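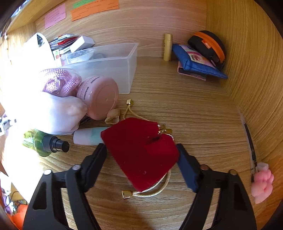

Room check, Kullwood house, unit 7. Done by Nima Tehrani, December 2, 2018. Cabinet shelf: shelf itself OK, no complaint. Green spray bottle lying on its side next to the red velvet pouch, stand it up pls, leaks get in the fabric. Jars upright too.

Door hinge - OK
Smoke alarm - tested, OK
Outlet by desk - cover lose, ticket 669
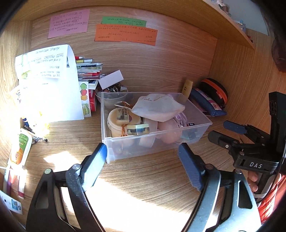 Ticket went to Petcombe, no answer yet. Dont use that outlet til fixed.

Window latch - stiff, recheck January
Lamp bulb - 40 W max, OK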